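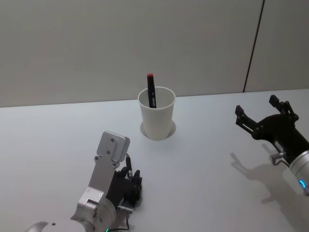 为什么圆珠笔竖着放一整天墨水不会自己流光，一落笔却马上能出墨？
静止时，笔珠和珠座之间的缝很窄，墨水又很稠，几乎漏不出来。书写时笔珠滚动，把一层很薄的墨带到纸上，缝隙里的墨同时受到剪切。如果是中性墨水，它在剪切下还会明显变稀，出墨就更顺畅。

第五讲 墨水怎样流动：黏度、剪切与毛细作用
授课：Munther Kassab
教室：812

上一讲结尾留了蜂蜜和番茄酱的对比，很多同学课后来问番茄酱为什么“拍一下才出来”。问得太好了！今天就从这里接着讲，只是把番茄酱换成墨水。墨水是我最喜欢的流体例子，量少，速度快，尺度小，几乎每一个我们学过的概念都能在里面找到位置。

一、先复习黏度
牛顿流体的剪切应力与剪切速率成正比，比例系数就是黏度：τ = ηγ̇。水、甘油、稀薄的染料溶液都可以这样处理。温度一定，η就一定，搅得快还是慢都一样。

非牛顿流体就热闹多了。常用的经验写法是幂律模型：τ = Kγ̇ⁿ，表观黏度为 Kγ̇ⁿ⁻¹。n 小于1是剪切变稀，n 大于1是剪切增稠，n 等于1就回到牛顿流体。请大家自己把这三种情况画在同一张双对数图上，斜率一眼就能看明白。

二、笔尖处的剪切速率有多大
估算题，也是我每年都要讲的一道（真的值得自己算一遍）。设笔尖移动速度为 82 mm/s，笔珠只滚不滑，珠面和珠座之间的缝隙取 5 μm。珠面速度与笔尖速度相同，于是
γ̇ = v / h = 0.082 / (5×10⁻⁶) = 1.64×10⁴ s⁻¹
一万六千多每秒！慢慢搅一杯茶远远到不了这个量级。流变仪上测到的“静置黏度”放在这里完全不能用，必须看高剪切一端的数据。

再假设 n = 0.5，剪切速率提高一万倍，表观黏度降到原来的百分之一。同一种墨，在笔芯里稠得站得住，在笔珠边上稀得像油，中间没有加任何东西，也没有加热。第一次算出这个数时我高兴了一整个下午。

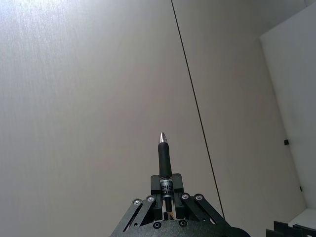

传统油性墨水的剪切变稀没有这么强，在不少剪切速率范围内可以近似看成牛顿流体，主要靠本身的高黏度防漏。中性墨水以水为基底，加入增稠剂形成弱的网络结构，静止时网络撑住，剪切时网络被拆散。停笔之后网络重新形成需要时间，这就引出了触变性。剪切变稀说的是黏度随剪切速率变化，触变性说的是黏度随时间变化，考卷上混用这两个词的人很多，请务必分清。

补充一个小计算：珠径 0.7 mm，画一条 500 mm 长的直线，笔珠转多少圈？周长是 π×0.7 ≈ 2.20 mm，答案是 227 圈。课上猜的时候有人说二十圈，有人说几千圈，猜完再算特别有意思。

三、毛细作用
纤维笔头没有滚珠，墨水靠细小孔隙里的毛细作用送到纸面。竖直圆管里的最大上升高度为
h = 2γcosθ / (ρgr)
注意这里的 γ 是表面张力，和前面带点的剪切速率是两回事，抄笔记时别漏掉那个点。取水的表面张力 0.072 N/m，接触角为零，r = 5 μm，得到 h 约 2.9 m。数值很夸张，说明对这么细的孔来说，重力几乎不构成障碍，真正限制出墨快慢的是黏性阻力。

渗透的快慢用 Lucas–Washburn 方程估计：
L² = γrcosθ·t / (2η)
距离与时间的平方根成正比，时间变成四倍，距离只变成两倍。把一条滤纸的下端浸进稀释的染料里，每隔十秒画一道线，各道线的间距会越来越小。纸条要短，竖得太长时重力和蒸发会把结果带偏。
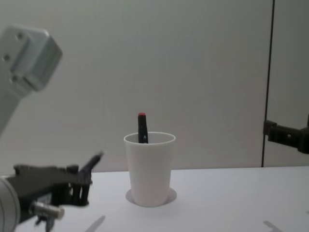 Nernine 学院 材料系 软物质与流变学教学组

四、纸这一边
到目前为止我们只讲了笔，可是字迹好不好看，一半由纸决定。纸是多孔介质，纤维之间的孔也会吸墨。未施胶的纸容易洇开，笔画边缘长出毛刺；施胶之后接触角变大，横向扩散就慢下来。极端情况下墨水停在表面迟迟不干，左手写字的同学对此一定深有体会。

所以设计墨水其实是在跟两个毛细系统打交道，笔头一个，纸一个。纸的吸力要足够把墨从笔头里拉出来，又不能大到让笔画失去形状。讲义后面附的 Hajdu 练习集第二组题就是围绕这一点出的，其中第四题可以先跳过，等下一讲学完蒸发再做。

五、课后练习
1. 把第二节估算中的缝隙改为 2 μm，重新计算剪切速率，并讨论“只滚不滑”的假设何时会失效。
2. 某墨水 n = 0.6，剪切速率从 1 s⁻¹ 升到 10⁴ s⁻¹，表观黏度变为原来的多少？
3. 推导 Lucas–Washburn 方程，写清楚在哪一步忽略了重力，在哪一步忽略了惯性。
4. 自己找两种纸，用同一支笔各点一个点，停留时间相同，比较墨点直径。欢迎把纸样带到课上来！

阅读：Dasent 讲义集“多孔介质”一章，前半部分必读，后半部分有余力再看。下一讲：蒸发与咖啡环。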